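Simdale S2 Washroom Attendant
By Shiuli Khondokar, product pages and complaints, Iltine Facilities Equipment
December

The S2 cleans sinks. It will do counters, mirrors up to shoulder height and the outsides of cabinets as well, but sinks are what most people buy it for, and we would like to manage your hopes from the start.

It's a humanoid unit, meant for office buildings, clinics, small hotels and anywhere else with a lot of basins and a night shift that is tired of them. You show it a room once, walking it from fixture to fixture, and it keeps the room. Move the trash can and it will cope. Move the sink and you'll need to show it again, though at that point you probably have bigger problems.

What you get

The base package is one S2 unit, a charging stand, two sets of cloths, a laundry bag and the setup tablet. The monthly lease is $1,390, with service visits included. An extra cloth set is $484 a year, replaced every quarter. Yes, for cloths. We have raised this with Simdale.

Setup takes most of a day. Our installer walks the floor with whoever knows the building best, and this is hardly ever the person whose name is on the contract. Please have that person there.

What it's like to work with

We could quote the brochure, but the brochure was written by people who have a cleaning service. Instead we asked Fermín Ulloa, who runs the evening crew at Murnmont, an office block with 649 desks and what he calls an unreasonable number of washrooms. Murnmont has had 2 units since spring.

His crew's first question was the one you'd expect. Murnmont put it in writing that no hours would be cut for a year, and Fermín says he would not have let the crates off the loading dock otherwise. We suggest you do the same, and do it before delivery. People can tell when a promise was typed up afterward.

What did change was the order of the evening. The crew used to start with washrooms to get them out of the way. Now the units start there, and the people start with kitchens, meeting rooms and the long list of things that had been put off — vents, chair legs, the back of the copier. One cleaner has moved over to checking the washrooms after the units and signing them off. She gets a higher rate for it, which took two months of arguing. She also fails them fairly often. Faucet bases are the usual reason.

Not everyone is happy. Some of the crew liked washrooms, since you could shut the door and listen to the radio. Fermín has given up trying to explain this to management.

How it cleans a sink

The S2 works with a cloth and a hand, much like anyone else. It takes hold of the cloth, presses it into the basin and works from the rim toward the drain. It isn't quick. A person in a hurry will beat it every time, and a person in a hurry will also skip the overflow hole.

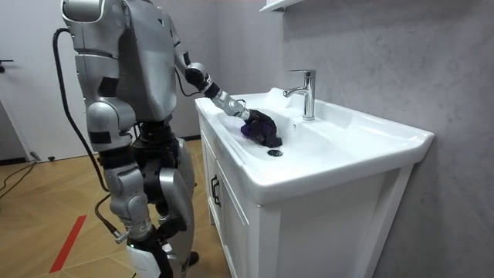

Speed can be changed on the tablet, within limits. Murnmont tried the fastest setting for a week and went back to the middle one, mostly because of the checker's remarks. There is a quiet setting for clinics, which is the same as the slow setting with the chime turned off.

What it won't do

It won't unblock anything. It won't refill soap, and it won't pick up jewelry, phones or teeth; it stops and sends a message to the tablet, and a human being goes to look. It doesn't do toilets. The Biswas floor unit doesn't either, before you ask. That part of the job remains with your staff, who have noticed.

Before you order

Talk to the crew first. Ask them which rooms they would hand over, and start with those. Murnmont began with the third floor, on the crew's advice, and nearly everything that went wrong went wrong up there, where the tenants are accountants and leave at five.

Trial leases run six weeks. We collect the unit if you don't want it, and you may keep the laundry bag.

Related items
Biswas floor unit, corridor model
Simdale cloth sets, quarterly plan
Spare charging stand for S2
Sign-off sheets for washroom checks, pad

Contact Iltine Facilities Equipment | Copyright Iltine | Back to top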